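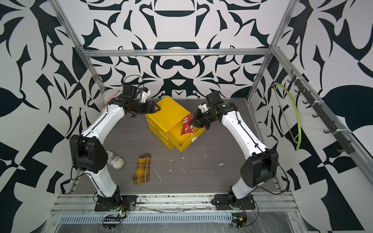

Week 9: Filters, saved views and the missing stock

Stock software rarely loses anything. It hides things, politely, and waits for you to reorder them.

Our practice database is the Skadesthorpe warehouse in Vatbridge. Open the item list with no filter and it should show 1,464 records. If yours shows 492, you still have last week's "active only" filter on. Clear it with the small funnel above the list — the cross beside it closes the whole window, as most of you now know.

Filter or search?
A search looks through every record. A filter narrows the list you already have, and anything you search for afterwards is looked up in what remains. Searching for a discontinued item inside "active only" will get you a blank list and a low opinion of the software.

Saved views
A saved view keeps the filter, the sort order and the column widths. It does not keep the records. Please don't name yours "new view".

Exercise (60 minutes)
Build a view of all items supplied by Palma or Cornora, sorted by expiry date. Export it and send it to Wellington Conceição by noon on Sunday.

Reading: Honorato's notes on list displays, second half only.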